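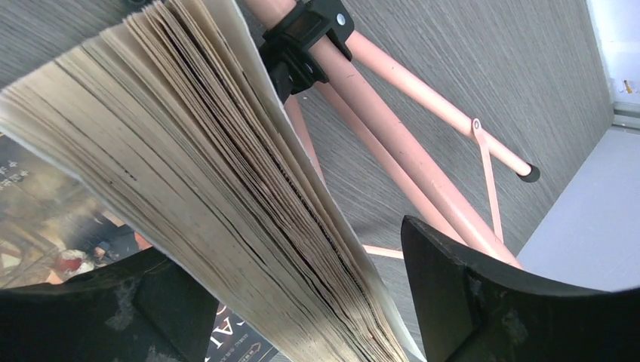
MEDIA RELEASE

Pralimach opens book repair service, asks public to put down the sticky tape

Aug 18, 2021

Pralimach, the second-hand bookseller and lending library that has been promising to fix its own books since it opened, is now offering to fix yours.

The Pralimach Repair Bench takes its first public bookings this month. It will mend loose pages, split hinges, tired spines and boards that have parted company with the book they came with. It will not mend anything that has been in a bath for longer than its owner. We have tried, and the smell stayed with us through the winter.

The service grew out of a trial in June, when we invited library members to bring in damaged books and tell us what had happened to them. We received 80 books and a much smaller number of believable explanations. Several dogs were blamed. One cookbook had been used as a chopping board by somebody who felt it was "in the spirit of the thing". A set of bound hymns had spent years propping up the short leg of a piano, and was returned to us with the request that we hurry, as the piano was now leaning.

Most of the damage was ordinary. Books get read in bed, lent to cousins and left on the parcel shelf of the car. What did surprise us was how much of our time went into undoing earlier repairs. Household sticky tape was the chief offender, followed by craft glue, staples and, on a gardening manual, a strip of bicycle patch.

Adventure stories turned out to be the most loved and the worst treated. People come back to them, hand them on and take them to beaches, where the authors presumably never meant them to go. 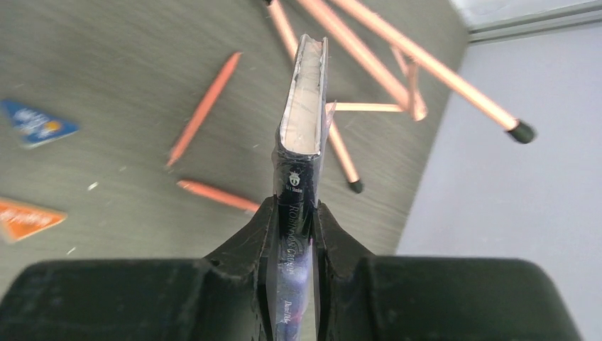
Robinson Crusoe, paperback, in a clear plastic cover.

What it costs

Assessment is free and can be done at the counter. Small paper repairs are charged at a flat rate, and the rate is on the wall where staff can point to it. Larger jobs are quoted in writing. If the quote is more than the book is worth, we will say so, and you may then tell us that it was your grandmother's and go ahead anyway. Nearly everyone does. We have added a line to the form for it.

Members of the lending library get two small repairs a year at no charge. Overdue fines must be cleared first, and yes, we do check.

What we use

The bench works with wheat starch paste and long-fibred repair paper supplied by Siltitura, a paper merchant whose catalogue we now read for pleasure. Torn leaves are lined up, pasted sparingly and left under weight until dry. It is slow work and makes poor viewing, as visitors to our open afternoon were too polite to mention. 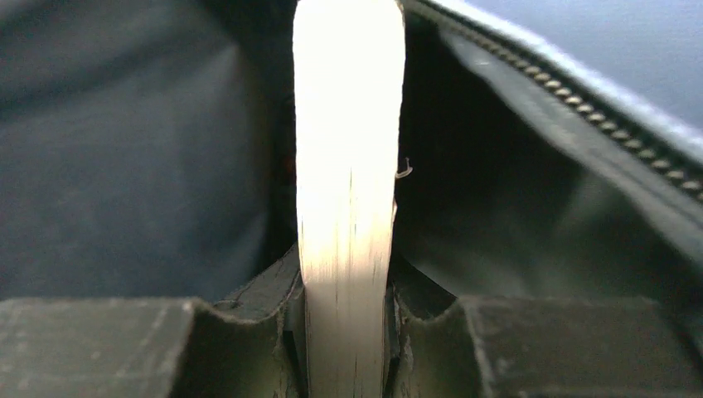
Pages that have gone brown will stay brown. We are asked about this more than anything else, and we can't return an old paperback to the colour it was in the shop. We can keep it in one piece, which is all most of us can hope for at that age.

Evening classes

For those who would sooner do their own, Pralimach will run two evening classes at the Breltero Hall, next door but one to the shop. The first covers torn pages and how to take off tape without taking off the print. The second covers hinges and spines. Bring a book you don't mind practising on. Please don't bring one belonging to another library, as happened during the trial, leading to a short and rather cool exchange of letters.

Tea is included. It will be served in the other room.

Noh returns

The launch also marks the return of Noh, our quarterly newsletter, after a break caused by the printer, the other printer, and a disagreement over the crossword. The new issue has a guide to shelving books in damp houses and a correction to the previous crossword, in which 2 down could not be solved by any means known to us.

Bookings

Books for repair can be dropped at the Pralimach counter during opening hours. Please put your name and phone number on a slip of paper inside the front cover. If the front cover is the problem, anywhere inside will do. Class places can be booked at the same counter.

Media enquiries: Pralimach front desk. Journalists are welcome to visit the bench and may bring a book. The flat rate applies.

ENDS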